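Communiqué de presse

Fuvus revient en juillet : le groupe de Tollham annonce un troisième album et une tournée de 17 dates

Tollham, juin

C'est avec une joie que nous avons bien du mal à contenir que la maison de disques Bhardwaj annonce le retour de Fuvus, dont le nouvel album, intitulé Brarnum, paraîtra au mois de juillet en vinyle, en disque compact et sur toutes les plateformes d'écoute. Celles et ceux qui suivent le groupe depuis ses premières soirées dans les cafés de Tollham savent combien cette sortie a été attendue, et nous les remercions du fond du cœur pour leur patience, leurs lettres et leurs messages (nous les avons tous lus, même les plus longs !).

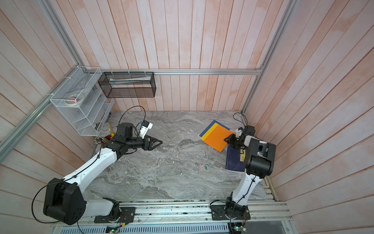
Écrit pendant un hiver passé presque entièrement à la campagne, Brarnum réunit onze chansons où l'on retrouvera les harmonies à trois voix et l'orgue électrique qui ont fait le charme des deux premiers disques, avec cette fois une section de cuivres sur quatre titres et, pour clore la seconde face, une longue ballade enregistrée en une seule prise à l'heure où les oiseaux commencent à chanter. Le premier extrait, « La Maison d'en face », est disponible dès maintenant, et plusieurs radios locales ont déjà eu la gentillesse de le programmer dans leurs émissions du matin.

Une édition limitée de 693 vinyles, numérotés à la main, sera proposée aux abonnés de la lettre d'information. Elle comprend un livret de paroles et 2 titres inédits, dont une version acoustique du tout premier morceau de Fuvus, que le public réclame à chaque rappel.
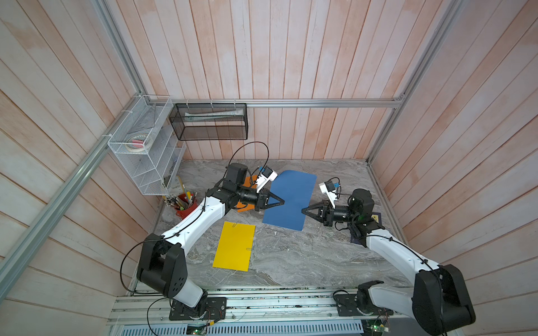
Deux bras robotisés blanc et noir autour d'un plateau gris à motif marbré.

La tournée, forte de 17 dates, partira comme il se doit du théâtre municipal de Tollham, dont les 776 places seront mises en vente à 10 heures, le matin de la sortie de l'album. Un tarif réduit est prévu pour les moins de vingt-cinq ans et les demandeurs d'emploi, et les enfants de moins de huit ans entreront gratuitement, accompagnés d'un adulte. Les portes ouvriront à 19 heures et le concert débutera à 20 h 30. Le programme des autres villes sera publié sur le site de Bhardwaj dans les prochaines semaines.

Les journalistes qui souhaitent recevoir l'album en avant-première, solliciter un entretien avec le groupe ou assister aux répétitions peuvent s'adresser au service de presse de Bhardwaj, à Tollham, qui se fera un plaisir de leur répondre.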